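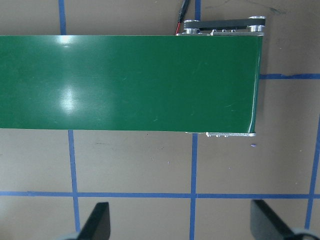

If you've got a little bench conveyor, the first thing I'd say is leave the water alone until you've had a good go with a dry cloth. I used to go straight in with a wet sponge and all I did was push the muck about and make smears. Now it's a dry microfibre first, then a barely damp one, then dry again, and I always do it with the thing unplugged and my sleeves rolled up. The overhead light is a big help if you let it be: where it bounces off the green you get a white glare and can't see a thing, but look at the rest of the belt and the pale specks and scuffs show up nicely. So I clean one half, walk round to the other side, and clean what I can see from there. Takes about 7 minutes, kettle included.

Keep your cloth well away from the pulleys at the end, by the way. Fluff gets in between the teeth and you'll be picking it out with tweezers (ask me how I spent most of February). A soft paintbrush does that corner much better, and you can nudge the dust outwards with it.

Next, the tape. I'm a great believer in blue painter's tape for marking up a work surface! Maëlle Leclerc got me on to it when we were both at Skedetti, where every bench had squares marked out on it, and I've never gone back to pencil. With squares down you can say "put it one square below the belt" and whoever's helping will get it right.

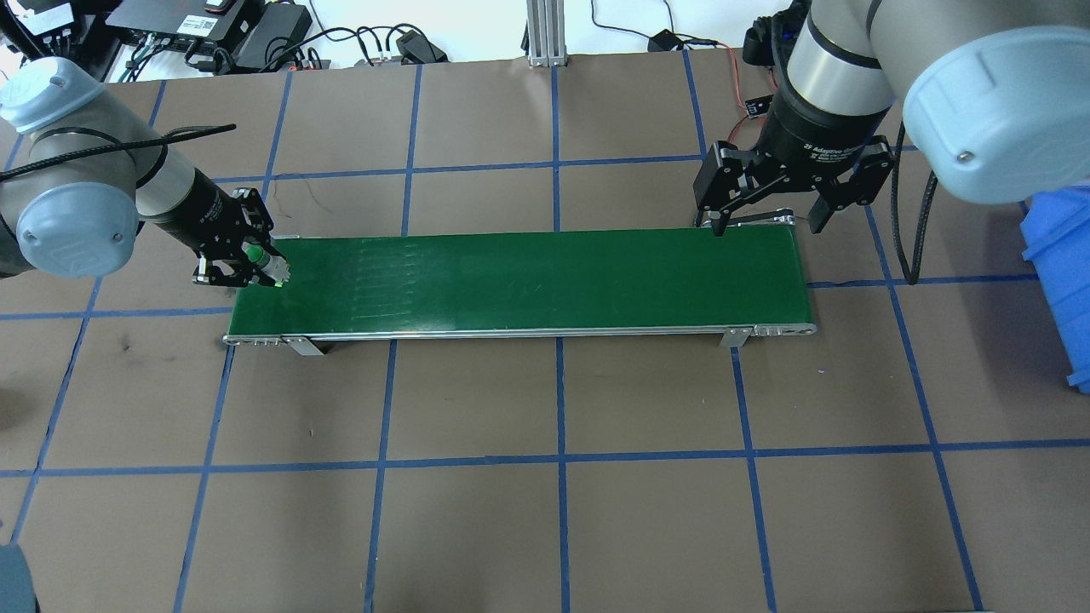

Belt across the middle, squares all round it, blue bin over on the right.

Getting the lines straight is the fiddly bit. I cut a batten to 58 cm and use it as my spacer for everything, so I'm not squinting at a tape measure on my hands and knees. Stick one end down, pull the roll out further than you need, get it lined up in the air and then lower it. Don't stretch it as you go, or it creeps back overnight and you get a wavy line. Press it with the side of your thumb, and go over the crossings twice, because those are the places that lift.

Brown paper makes a lovely cheap cover underneath. I buy a big roll from Zacharias and change it when it's too scruffy to write on. Pull it tight, smooth from the middle out to the sides, and screw or clamp your heavy things down last so they don't drag it into creases. If you get a small tear, patch it with a scrap of the same paper and a glue stick. Tape patches look awful and they catch on everything.

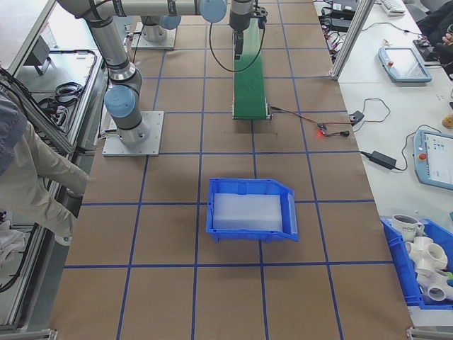
The other thing that's made a difference is putting a bit of foam in the bottom of the parts bins. Any old packing foam will do, the white sort that comes round appliances is fine. Lay the bin on top, draw round it, then cut a whisker inside your line with a long blade, and it should drop in without glue. Small parts don't rattle or hide in the corners, and when it gets grubby you lift it out and give it a shake over the dustbin. I stand mine with the low lip facing whichever side I'm reaching from, so I can get my fingers in without tipping it up.

Cables next, and I'm not going to pretend mine are perfect. What I do try to keep to is this: power leads go at the back, and anything thin (red and black wires especially, they're so easy to snag) gets a loose loop and a dab of tape before it reaches the work area. Leave slack anywhere something has to move. I label both ends too, with a folded bit of the blue tape and a biro.
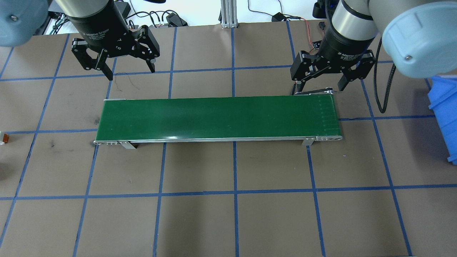 Side rail, with a bracket under each half of the belt.

Last one for now. Give those brackets a look whenever you clean. If the belt starts wandering to one side, check the conveyor is sitting level before you touch any adjusters. I lay a short spirit level along the side rail, then across the belt, and a sliver of card under one foot is usually enough. Adjusters get an eighth of a turn, then I let it run for a bit and have another look.

I still haven't found a decent way of getting old tape glue off bare metal without scratching it. White spirit sort of works. If you've got a better method, do send it in!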